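4.2 Water use in the rental units

Meters were read by hand in 40 apartments in Zikholm, every Saturday, for 7 weeks. Two units dropped out early -- tenants moved. Kitchen use was steady. Bathroom use was not, and most of the spread between homes comes from flushing and slow leaks, not showers (see Table 3). Older tanks did worse than expected. Readings from the Nikar block are left out of the averages becuase the main meter there was swapped midway.

Figure 4. Two-piece toilet with tank and flush handle, lid raised.

Leak checks used dye tablets in the tank, left overnight. Cheap, slow, good enough. Tenant diaries were less usefull -- many blank days, and night flushes mostly missing.

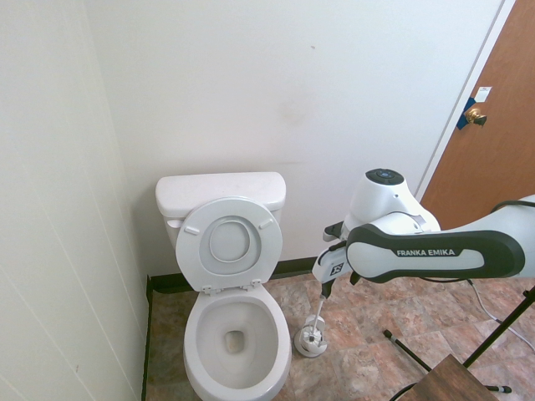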